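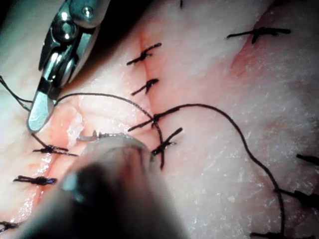

Knots, thread and a small curved needle, with the instrument holding it well out of focus.

I promised I'd write up the blur thing once we had a result, and as of April we have one, if you're not fussy about what counts.

For newer readers (hello to both of you): I work on a project called Multska, and my corner of it is what the robot sees from its own wrist. A camera at the wrist is a wonderful idea until you look at what comes out of it. It sits so close to everything that focus becomes a sort of charity, handed out to a few lucky millimetres at a time. The tool you most want to know about is very often the fuzziest thing in view. In the suturing picture the jaws on the left are fine, you can make out the screw head and the hinge, and the knots have crisp little tails. Then the second instrument comes up from the bottom like a seal surfacing. It happens to be the one with the needle.

Our old tracker dealt with this by being confident. It would find an edge on the seal, decide the edge was a sharp one, and report a tip position with the cheer of a man giving directions in a town he's never visited. Josué Macedo wanted to fix that by buying better lenses. Aparecida Rezende, who holds the budget, wanted to fix it by any other means.

So the method. It came out of a conversation with Gorazd Tomić in which I was mostly complaining. He asked why I kept trying to get rid of the blur when the blur was telling me something. Things that close to the lens are blurred by an amount that depends on how close they are. If you know how the camera behaves, a smeared edge is a bad drawing of the object and a fairly decent ruler. People have known this for a very long time, as Gorazd was kind enough to mention several times.

What we do now is make a second map alongside the picture, giving every small patch a score for how soft it is. The tracker gets both. Where the patch is sharp it's allowed to trust fine detail: thread, knot tails, edges of metal. Where it's soft, it has to stop pretending about detail and use the softness as a clue to depth. It is also allowed to say it doesn't know, which took 2 rewrites and some shouting, because the training kept rewarding it for guessing.

Thread was the surprise. I had assumed thin black thread on pale tissue would be easy, and it is, right up to where it passes in front of a reddened patch or goes behind a jaw. There's one strand in that picture that comes off a knot and wanders across to the right in a big lazy curve, and the old tracker would lose it and happily pick up somebody else's knot tail. With the softness map it follows strands like that much further before giving up.

Now the shiny stuff.

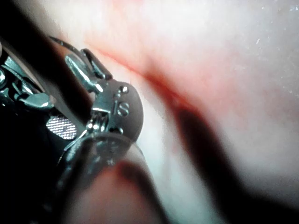 Silver keywork at very close range. The coiled spring and the knurled oval are the sharp bits.

Metal was where I expected the whole idea to fall over. A bright highlight has a hard edge even when the thing underneath it doesn't, so a naive softness score looks at a polished lever and declares it beautifully in focus. Woodwind keys are about as rude a test as you could design: curved, bright, stacked on top of each other, mounted on black. We got the engraved S and the little pin above it straight away. The spring too, coil by coil. The big ring at the bottom was hopeless. You can see other bits of metal through the grey of it, and the first version split it into a handful of separate objects at different depths, none of them a ring.

Genivaldo Furtado found the fix, which was embarrassingly dull. He masked out the very brightest pixels before scoring and filled them in from their neighbours afterwards. I had spent most of a month on something with a longer name. Mine is in a folder called Dauda, where it can stay.

The numbers, such as they are. We held back 100 frames and marked them up by hand, which took the two of us who drew the short straws 6 evenings and a regrettable amount of crisps. On those, the new version beats the old one on blurred tool tips by a comfortable margin, on thread by a smaller one, and on sharp metal by nothing at all. It also says "don't know" quite a lot. Grigore Enache thinks it says it too often and that a surgeon would find it maddening. I think he's met the wrong surgeons, but I've agreed to plot the error against how often it abstains, so we can argue over a graph.

Things I don't trust yet: anything moving quickly, where motion smear gets read as closeness. White flecks on pale surfaces. Dark shadows with soft edges, which it still likes to turn into objects, including a long brownish one on the right of the keywork picture that it insists is a tool.

Code when I've taken the swearing out of the comments.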